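4.2 Do clip hangers shorten indoor drying?

Guides to drying laundry indoors often claim that small items dry faster on a clip hanger than over a rail. The claim is repeated so freely that one expects good evidence behind it. We found little. Katiyar's household survey is the source most often cited, yet it asked 411 respondents how quickly they believed their socks dried and measured nothing. Belief of that kind is a poor stand-in for a set of scales.

The Pevholm trial did weigh its samples, but its hangers were placed near an open window and its rails against an inside wall. Any gain could be down to moving air. The authors mention this once, in a footnote, and then drop it. The Fluvik study kept both in one room – a clear improvement – but used only 10 garments, all of thin cotton, and stopped after five hours, when several were still damp.

Spacing is a more likely cause than the hanger itself. Clips along a lower rail (Figure 3) let a sock hang by one edge with both faces open to the air, though the same can be done with pegs on a line.

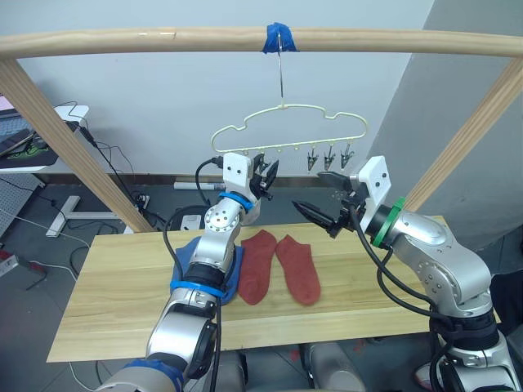 Figure 3. Plastic hanger with metal clips, hung from a hook on a wooden bar.

None of the studies we read compared clips with pegs at equal spacing, and until one does we see no grounds for the advice as it is usually given. Room humidity was logged only in the Hestton flats, and there the readings stopped each Monday while the loggers were emptied. We have left those days out of Table 2.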